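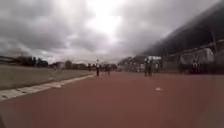
Nistberg Pacer

The Nistberg Pacer is a small self-driving ground robot built at the Nistberg shared workshop to set a steady running pace on an outdoor athletics track. It was designed by Evangelia Koutsoukos, a machinist and distance runner, with software by Marisol Greenberg. The robot steers by camera, using the pale curb on the inner side of the track as its main reference, and carries no satellite receiver. Its plans and parts list were released to members of other workshops on April 27, 2023.

Background

Koutsoukos began the project as a replacement for a handheld pace timer. Her first design, known in the workshop as the Sled, was a radio-controlled car chassis with a speed governor. It held its speed well on straight sections but had to be steered by a second person, and it was abandoned before any attempt at automatic control was made.

Work on the present machine started in October, after the workshop received a pair of used wheelchair motors. Greenberg joined at this stage. She had previously written camera software for a seed-sorting machine, and parts of that code were carried over to the Pacer with few changes.

Frame and drive

The frame is made of aluminum channel joined with bolts, so that it can be taken apart with hand tools. Two driven wheels are placed at the rear and a single swivel wheel at the front. An early version had the swivel wheel at the back, but the machine weaved at higher speeds and the layout was reversed. The rear tires are soft rubber and leave no marks on the track surface.

Each motor is run by a separate Jestomex driver board. Wheel speed is read from slotted disks cut in the workshop, and the difference between the two wheels is used to estimate the turn of the vehicle through a bend. The battery sits low between the rear wheels in a plywood tray. It can be removed through the side without disturbing the wiring, an arrangement that was added after the first tray proved too tight to open in cold weather.

The original swivel bearing wore quickly and was replaced with a Sugawara sealed unit. The mounting holes for the older part remain in the frame and are now used to tie down the front cable.

Camera and steering

A single camera is carried on a short mast at the front. Low mounting was chosen to keep the vehicle stable, and it gives a view in which the track surface fills much of the lower part of the picture and the curb narrows quickly with distance. Only the nearer part of the curb is used for steering. The more distant part is used to detect the start of a bend.

The program looks for the border between the light curb and the reddish-brown running surface. Where that border is broken by a joint or a stain, a straight or gently curved line is fitted through the sections on either side. Grass is separated from the track by color as a second check. Painted lane lines were considered as a guide in the first months of the project. They were rejected because worn paint could be lost against the surface at the resolution of the camera.

Picture detail is kept low on purpose. Greenberg found that a soft, slightly blurred picture gave a steadier border than a sharp one, in which small chips in the curb were taken for turns. The camera lens is therefore set a little out of focus, and the setting is fixed with a drop of nail polish.

Handling of light

Changing light has been the most persistent difficulty in the project. Under a heavy overcast with a bright break in the clouds, the automatic exposure of the camera tends to follow the sky and darken the ground. The present software ignores the upper half of the picture when setting exposure. This leaves the sky washed out at times but keeps the curb and the track well apart in tone.

Wet surfaces were a separate problem – a film of water can reflect enough sky to make the track as pale as the curb. The robot slows to a walking pace when the difference in tone falls below a set limit, and stops if it does not recover.

Stopping and safety

People on the track are treated as obstacles whatever their distance from the curb. The robot does not try to pass them. It slows, sounds a buzzer and halts if the way ahead remains blocked. Light, flat objects such as paper or plastic bags are also treated as obstacles, a choice that leads to some needless stops but was kept at the request of the runners who train with the machine.

A red stop button is fitted to the top plate, and a second is carried by the operator on a wrist strap. Releasing the strap button has the same effect as pressing the one on the robot. Workshop rules require an operator to be present at all times, and the machine may not be left running during public sessions.

Testing

Bench tests were carried out with the rear wheels raised on blocks. Early floor tests took place in the workshop corridor, where a strip of white tape stood in for the curb. The corridor was too narrow for turns, and the tests were moved outdoors once the stop buttons had been approved.

The workshop log lists 373 completed laps, of which 57 were run with the present swivel wheel. The most frequent cause of an unfinished lap was loss of the curb at the entry to a bend. This was reduced by raising the mast and by adding the wheel-speed estimate described above.

Software

The control program is named Zelum and runs on a single-board computer behind the mast. Pace is entered on a keypad before the start and cannot be changed while the vehicle is moving. Version 2 added a gradual start over the first 60 meters, replacing an abrupt launch that runners had found hard to follow. Lap times are saved to a memory card as plain text.

Later work

Koutsoukos has since built a lighter frame with the same motors, which awaits wiring. Greenberg is preparing a version of the software for tracks with a removable curb. The Sled is kept on a shelf in the workshop, without its batteries.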